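From: Milagros Correa
To: cemari-collect
Subject: Re: [cemari-collect] spoon task, what counts as an episode?
In-Reply-To: Gilberto Castaño

Gilberto, all,

Quick answers inline, sorry, typing between resets. Rhiannon please correct me where I get the converter stuff wrong.

Gilberto Castaño wrote at 4:40 pm:

> Hi list,
>
> I pulled the spoon set last night to start training on our side and I'm
> confused about where an episode begins. In some of them the spoon is
> already in the gripper on the first step. In others the arm starts
> at home and goes to pick the spoon up. The task string is the same for both.
> Is that on purpose?

Half on purpose. We started with pickup included. Then the pickup was eating most of everybody's time (thin handle, flat on a cloth, you can guess) and Lajos asked for the scoop alone so he could look at it without the rest. So there are two kinds now and they should have had two task strings from day one. My fault. I'm splitting them:

pick up the spoon
scoop beans from the glass cup into the mug

Old ones with both parts in one go stay as they are and get the long string, "pick up the spoon and move beans from the glass cup into the mug". Don't train on the scoop string until I write here that the relabel is done. Will be tonight or tomorrow morning.

> Also, what's the stop condition? I have episodes that end with the spoon
> over the mug and others where it goes all the way back to home.

Stop is when the spoon is clear of the mug and level again. NOT home. Socorro and I were doing it differently and only noticed when we swapped shifts. Hers are the right ones. Mine have the return trip on the end, trim it, there's a flag for that in the converter (Rhiannon: is it --trim-tail or did you rename it again?)

> Third thing, how many do you count as good right now? The sheet says 163
> and the folder has more than that.

163 is right for good. The folder also has 39 rejects that I haven't moved out yet. They carry the reject mark in the metadata file so if your loader reads that you're fine, and if it doesn't, please make it read that, because I'm not deleting them. Lajos wants failures for the scoring model.

> And are the failures labeled with why they failed?

Some. Reason field is free text and people wrote whatever. "bad". "dropped". "ugh". One of them is in Spanish and rude, that was me. I'll go through and put one of these in each:

spill – beans on the table
miss – spoon came up empty
bump – touched the cup or mug hard enough to shift it
operator – person driving gave up or hit the wrong pedal
recording – stream missing or late

If something is two of them, put whichever happend first.

> Last one. Are you varying the objects? Every episode I opened has the
> same mug. If the policy only ever sees that mug I'd expect it to fall
> over the first time we run it at Lynch.
>
> Thanks,
> Gilberto

Yes and no. Same mug all through this block, on purpose, position moves. The mug changes in the next block. Socorro is bringing some from home and I've told the Lynch people to send whatever they'd really use over there. Same goes for the cup the beans are in. I don't want to change mug and cup and spoon all at once and then spend June arguing over which one broke it.

What does vary already, so you can stop opening files to find out:

mug position, moved between episodes, handle pointing wherever
cup position, smaller moves, stays on its saucer
how full the cup is, goes down as we scoop, then we top it up
who is driving (me, Socorro, a few by Rhiannon)

What doesn't: table, cloth, backdrop, lights, the beans. Same bag of beans since the beginning. They're getting chipped and dusty and I think that makes them a bit easier to scoop than fresh ones. No proof. New bag goes in with the next block, and I'll note it in the metadata so you can compare.

OK now the part I need from everybody, please read this bit even if you skip the rest.

We're supposed to reach 515 good ones before the Clurkov handoff. At the pace of the last block we won't, unless either more people drive or we stop being fussy. I don't want to stop being fussy. So: drivers. If you're in Gitville and can take an afternoon, write to me off list. You need one practice session with Socorro first, and your practice episodes don't go in the set. Sorry. I know it feels like a waste but the first dozen anyone makes are slow and wiggly and the policy will learn the wiggle. Ask me how I know, there is a whole deleted folder.

Driving rules, short version, since the wiki page is out of date:

1. Look at the table before you start, fix the cloth if it's rucked up by the cup.
2. Start recording, THEN move. Leave a beat.
3. Come down into the beans at an angle, not straight down.
4. Level the spoon before you leave the cup. If you lose beans there it's a spill, mark it, go on to the next.
5. No retries inside an episode. If the spoon comes up empty, stop, mark miss, reset. Lajos may ask for a separate block WITH retries later. That will be its own thing with its own string.
6. Over the mug, tip, wait, level, stop.
7. Write the reason right away if it's a reject. Not at the end of the shift. You won't remember.

Socorro's tip on number 3, which I stole and which helped me a lot: think of it as sliding under the top layer and don't try to fill the bowl. A half spoon that gets there is a good episode. There's no minimum number of beans. If some land in the mug and none on the table, it counts.

Wrist streams. Both get saved along with the head one, same clock, don't drop them from your loader to save disk. I've seen two private branches where somebody did that. Training without the wrists is a fair comparison to run, but do it with a switch in the config so we all know which run is which. Also please don't filter episodes by how "informative" a wrist stream looks. Somebody proposed that in the last call. We keep what the sensors gave us, the robot gets the same thing when it runs.

Timing: Rhiannon checked the sync by tapping the table and it's good across all streams in the current block. In the oldest block the head stream lags a little. She has the offset written down and the converter applies it. If you wrote your own reader you don't have that. Use the converter. Please. Please use the converter.

Here's one time step out of the current block so you have the layout. 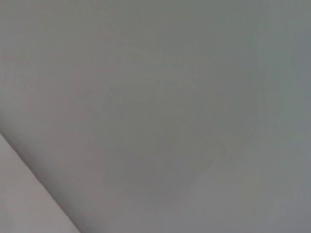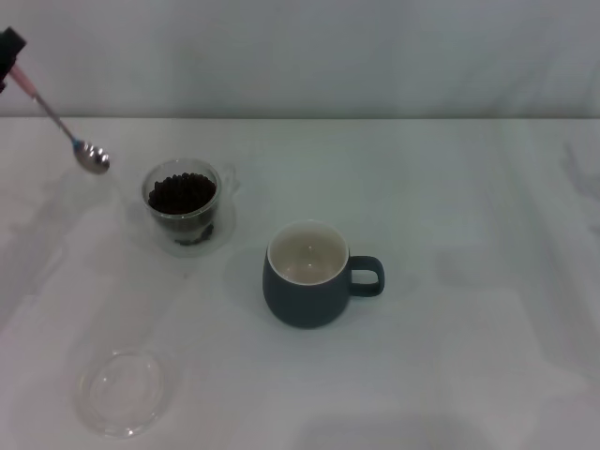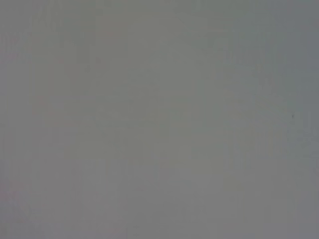
Next, splits. Gilberto you didn't ask but you will. Hold out by session and never by episode. Two episodes made a few minutes apart are nearly the same thing and if one is in train and the other in test your number is going to look wonderful and mean nothing. There's a session id in each metadata file. I'd hold out the last session of each driver. Lajos would hold out one driver completely, he's probably right for the paper, but with this few drivers we can't afford it yet.

Naming. I know the folders are called things like scoop_new and scoop_new2. They get proper names with the relabel. If you have paths hard coded they will break, you've been warned.

Disk: the upload from the lab machine runs overnight. If an episode you saw in the sheet isn't on the server by 9 am tell me and I'll kick it. Don't log in and kick it yourself, last time two uploads ran into each other and I spent a morning on checksums.

Evaluation, very rough, for Lajos to shout at:

we run 100 trials per policy, mug positions from a printed sheet, same sheet for everyone
score is beans in mug yes/no, beans on table yes/no, two columns, don't merge them
person resetting shouldn't know which policy is running
video of every trial is kept, also the boring ones

I'm not sold on yes/no. Weighing the mug before and after would be better and we do have a kitchen scale, but it adds time to each trial and someone has to write the number down. Opinions? I'd sooner have a crude score we get done than a nice one that's half filled in. But if anyone wants to sit there and weigh, I'll say yes right away.

Things I don't have an answer for:

- should the language string say "coffee beans" or "beans". Right now just beans. Clurkov people want varied wording, several strings per episode. Rhiannon says that can be added afterward without touching the recordings. Then let's do it afterward.
- left arm versions of the task. Not before the handoff.
- Socorro wants a pour task with the same objects, no spoon. Good idea, same answer.
- pedal on the driving station sticks. Ordered a new one. Till then press it in the middle and not on the edge, otherwise you get a recording that starts late. Most of the "recording" rejects are this.

Gilberto, for your training run tonight: take the 163, skip the string, just condition on images and joint state and see if it learns to go for the cup at all. That's all I'd ask of it at this size. If it gets the spoon into the beans on half the tries I'm happy and I'll buy the coffee. From a different bag.

Got to go, Socorro's waiting on me for the reset.

Milagros

_______________________________________________
cemari-collect mailing list
To leave the list, send a message with "unsubscribe" as the subject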